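Search this site Search Go

Reading Claims Carefully
Handout 7: Household batteries, shelf life and what the packet tells you
Course notes, November. Tutor: Amerley Aryee

We spent last session on washing powder. This week it's batteries, a product almost everyone buys and almost no one tests. The packet says "up to". Get used to circling those two words. A cell that lasts one hour has kept the promise as faithfully as one that lasts forty.

1. What is being compared?

"Lasts longer" is half a sentence. Longer than what? In the Drundville leaflet (copy in your folder) the small print says the comparison is with the maker's own cheapest range. So the firm has beaten itself, and wants a pound extra for it.
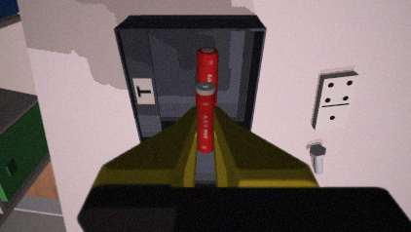
Packaging does a good deal of the selling. Colour in particular: people will tell you that gold means long life and green means kind to the planet, and neither is a rule anyone has to follow. A red cylindrical battery tells you by its colour only that somebody chose red. Size codes are another matter, and so is the voltage. Those you can check, and a shop will have to take the thing back if they're wrong. Write down which parts of a label could be shown to be false. It is usually a short list.

2. The Puklow test

Ziad Hattar's write-up of the Puklow test is set reading. He bought 12 packs over the counter, ran one cell from each through the same torch, and timed them until the light was too dim to read by. I like this study more than most, but look at the holes:

- "too dim to read by" was judged by one person, who knew which brand was in the torch
- one cell per pack says nothing about how much cells in the same pack differ
- a torch draws current steadily, a camera flash doesn't, and a wall clock hardly draws any

His headline finding was that the dearest brand came third. Newspapers would make that "expensive batteries are a waste". The figures don't stretch that far — they stretch to one torch.

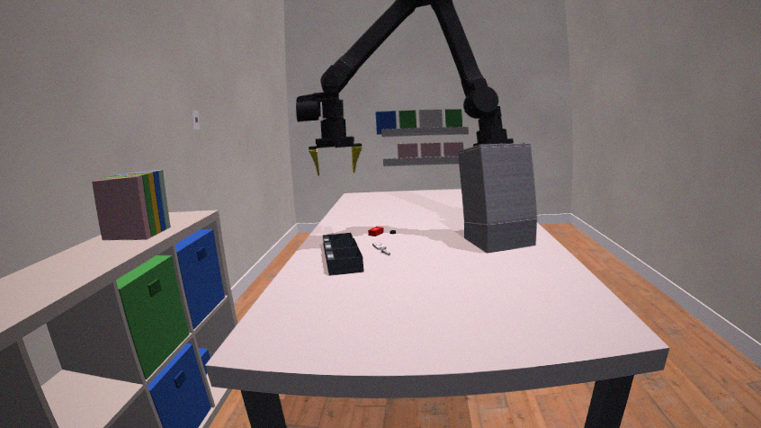 Fig. 2. Black arm on a grey pedestal, gripper open above a white table.

3. Shelf life

The "best before" date is a forecast made by the seller. It assumes a cool, dry cupboard. Kitchens are neither, and the drawer beside the cooker is worse. The Østergaard booklet claims its cells keep for 8 years and gives a page of graphs, all of which start well above zero on the upright axis. Redraw one from zero before you come to class and see how much of the drama is left.

Old advice says keep batteries in the fridge. I have never seen good evidence that it's worth the bother at home, and damp is a real risk when they come out. 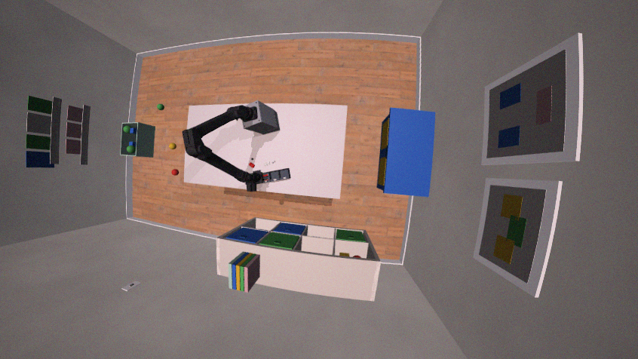
Does dropping a battery on the table show whether it is flat?
It gives a hint with alkaline cells, because a used one tends to bounce more, but the bounce changes early on and can't tell you how much charge is left.

4. Surveys

Zimik's advert says roughly 2,000 users "noticed the difference". We aren't told how many were asked, what they had been using before, or whether the cells were free. Ask all three. If the firm won't answer, treat the number as decoration.

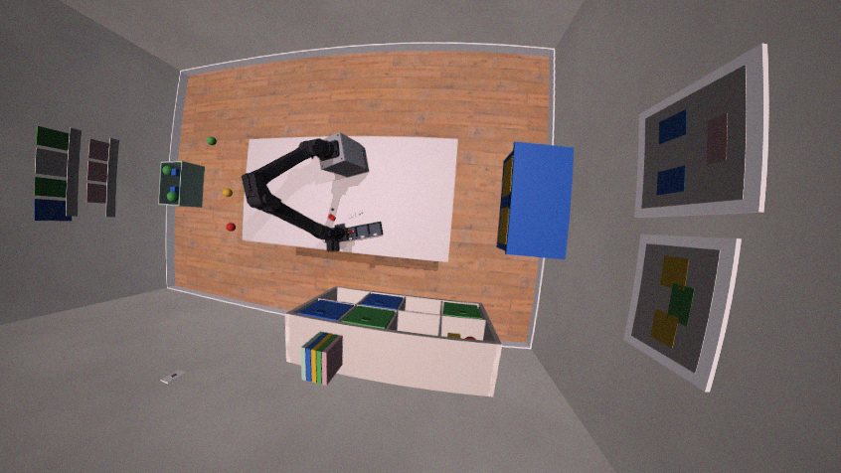

5. For next time

Bring one empty battery packet. Underline every claim, then mark each as checkable, vague or meaningless. Half a page is plenty. Please don't bring leaking cells — tape the ends of dead ones and put them in the recycling tub at the supermarket.

Hattar, sections 2 and 4 only. Skip the appendix, the units are muddled.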